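3.2 Sorting Loose Cords into Open Containers
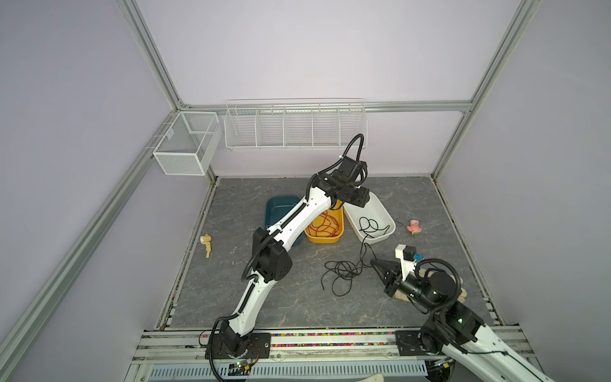
Why do cords take longer to put away than other household items? A cord has no fixed shape, so it must be gathered before it can be placed, and any length left outside the container has to be handled a second time.

Figure 4. Cord storage layout with three plastic containers at the back of the work surface. An orange-red cord is coiled in the yellow-orange basin; a thin black cable trails over the rim of the white basin.

The Lomcombe protocol treats a cord as stored only when its full length lies inside the rim. Under this rule the black cable in Figure 4 is scored as partial - the tangle on the surface counts against it even though part of the cable is in the basin. The coiled cord is scored as complete. Small rigid items and cloth pieces left on the surface are scored separately and are treated in Section 3.3.

We collected 602 sorting trials under this protocol. Of these, 130 ended with at least one cord in the partial state, and in 91 of the 130 the portion outside the container was tangled. The earlier Enell checklist recorded only whether a cord touched the correct container, and would have passed all of these trials.

Each trial was limited to 90 seconds. Coiling before placement was allowed but not required. Container color was not used as a sorting cue, and the order of the containers was left unchanged within a session. Trials in which a container tipped over were repeated and are not included in the totals.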